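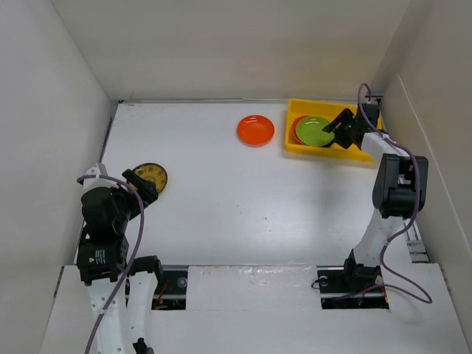
Skirkik, 24/08/2020

Chapter 3
Settling a Dispute Before Trial

Most civil cases never reach a jury. They end in a settlement, a dismissal, or a ruling by the judge on written motions. A student who learns only the rules of trial will be unprepared for most of the work that comes across a lawyer's desk. This chapter covers the period between the filing of a complaint and the first day of trial, with attention to mediation and the written settlement agreement.

We will follow one dispute through the chapter. Mabaso Supply sold kitchen goods to a restaurant group called Workavitz under a two-page contract. The contract called for 582 cartons, delivered to the buyer's warehouse in Flovton within 14 days of the order. The cartons came late. Workavitz kept them, used part of the shipment, and refused to pay the full price. Mabaso sued for the balance. Workavitz answered that the delay had cost it more than the amount it was holding back, and filed a counterclaim.

Notice what the parties agree on. There was a contract, the goods were late, and part of the price is unpaid. They disagree about the cost of the delay and about whether Workavitz gave up its right to complain when it accepted the goods. The first is a question of proof. The second is partly a question of law, and a judge may be able to decide it without a trial.

3.1 What mediation is

In mediation, the parties meet with a neutral person who helps them look for terms both can accept. The mediator does not decide the case and cannot order anyone to pay. An arbitrator, by contrast, hears evidence and issues a decision, which is usually binding. Clients often confuse the two, and a lawyer should explain the difference before the client signs anything.

Mediation may be required by a contract, ordered by a court, or chosen by the parties. The Mabaso contract said nothing about it. The judge ordered the parties to attend one session and to send someone with authority to settle. That last requirement matters. A manager who has to call the home office before agreeing to any figure can use up most of a day.

What is said in mediation is generally confidential, but the limits differ from state to state. Facts that could be proved by other means — a delivery receipt, for example — do not become secret when someone mentions them in the session.

Before reading Section 3.2, go back to the contract in Chapter 2 and mark each term that deals with late delivery.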